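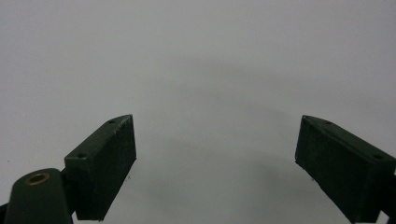

Contrôle des plans de travail et de leurs abords, salle Toft, site de Kurkance
Date de la visite : 24 août 2020
Contrôle effectué par : Vasylyna Lysenko

Bonjour à toutes et à tous, et merci d'avance à celles et ceux qui liront jusqu'au bout, je sais que mes commentaires débordent toujours un peu des cases !

1. Surface des plans de travail
Conforme, avec remarque.
J'ai passé la main partout, lentement, comme on me l'a appris à Harkbridge, et je n'ai rien accroché, ni éclat ni bord coupant. Sur le plan du fond il reste une petite auréole près de l'angle, qui ne part pas à l'éponge. Merci de ne pas essayer la poudre à récurer, elle raye le revêtement.

2. Stabilité
À reprendre.
Trois plans sur quatre ne bougent pas du tout. Celui qui se trouve côté fenêtre danse légèrement quand on s'appuie dessus, et je soupçonne la cale d'avoir glissé au moment du grand nettoyage. Une clé de 14 et deux minutes de patience devraient suffire.

3. Chants et angles
Conforme.
Les bandes de chant recollées en mars tiennent bien. Bravo à l'équipe, c'est du travail soigné et cela fait vraiment plaisir à voir.

4. Éclairage
Conforme.
Lumière régulière, pas de tube qui clignote. L'après-midi, le store peut rester à moitié baissé si le reflet vous fatigue les yeux (moi, il me fatigue).

5. Produits d'entretien
Non conforme.
Deux flacons sans étiquette sous l'évier. Je les ai mis de côté sur l'étagère haute avec un mot dessus. Si quelqu'un les reconnaît, qu'il m'écrive, sinon ils partiront à la déchetterie avec le prochain passage. Le nettoyant Piltura, lui, est bien étiqueté et bien fermé.

6. Passages et sol
Conforme, avec remarque.
Il y a environ deux mètres de dégagement devant la porte, c'est confortable. Pensez tout de même à pousser les tabourets sous les plans en partant. Je m'y suis cogné le tibia, je vous rassure, sans gravité.

7. Prises et rallonges
Conforme.
Caches en place, aucune rallonge en travers du passage.

8. Trousse de secours
À compléter.
Il manque des pansements de petite taille. J'en ai glissé une poignée des miens en attendant la commande.

Suites à donner
Recaler le plan côté fenêtre, identifier ou évacuer les flacons, réassortir la trousse. Je repasserai voir le calage dès qu'on me fera signe.

Signé : V. Lysenko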